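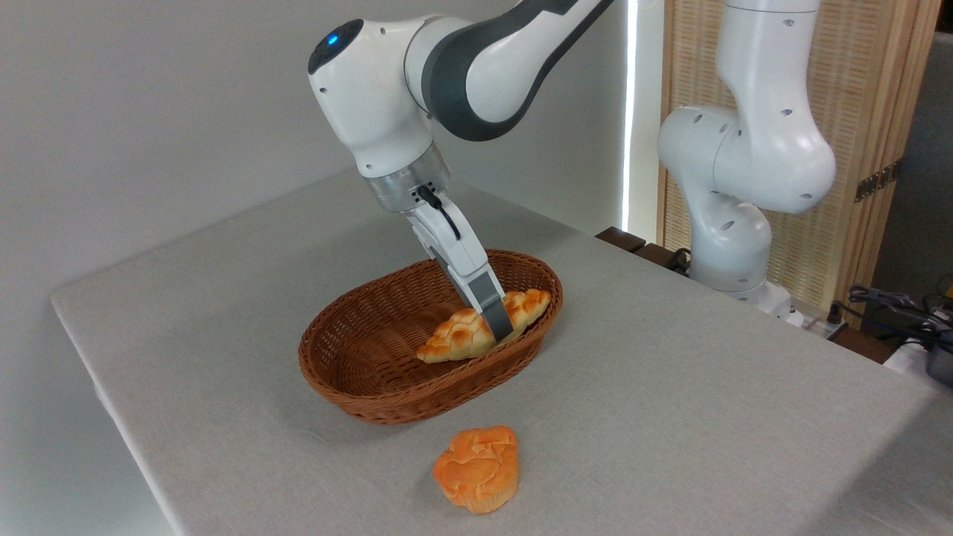
## Bread basket display, Saturday 06/06/2026

Shazia Talpur wants the Brundomier breakfast table settled before July, and I've been asked to sign off the basket. I'm not signing yet. Notes so I remember why.

The pitch from Feromeck is that one basket does for every item in the range. I've heard that before. It was said of the Skavard tray as well, and we ended up with 77 of them in the back store and no one willing to use them for anything longer than a scone.

Croissant: fine for size. Lying on the slant it leaves space on the basket floor, and the colour holds up against the reddish-brown weave. My complaint is that one croissant in an oval basket looks like the last one left. Shazia says guests will read it as "help yourself". I doubt it.

Still to settle:

- liner or no liner (I say liner, a pale one)
- whether the grey cloth stays. Shazia likes it, I think it's dull
- price for 30 baskets, in writing this time
- who dusts the weave, and how often

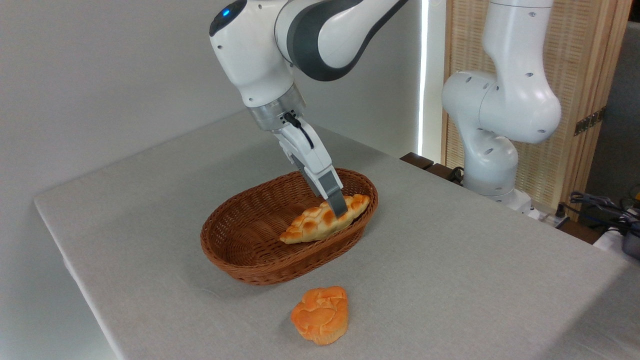

Length is what I expected to sink this. The Berge list has the plait as the centrepiece, and if it won't go in, the whole one-basket idea goes with it. Set diagonally, the braided roll nearly lies inside the oval, one end over the rim, with the toasted patches along the ridges showing nicely, so I'll give Feromeck that much. I still wouldn't try to fit a second item beside it and expect it to look like anything but a squeeze.

The orange bun is a separate argument. On the cloth in front it reads as a stray, and that lumpy top is a lot of orange next to plain crust. Shazia wants it kept for colour. I'd move it to a plate of its own or drop it from the table.

Minimum order on the bigger oval is 1,000, so forget that one. Asked Feromeck for 4 samples with a lower rim. They said "should be possible", and I'm writing that down as a no until a box arrives.

Verdict for now: plait yes, croissant only in company, bun undecided - basket not approved. Shazia to add her own note underneath if she disagrees, and she will.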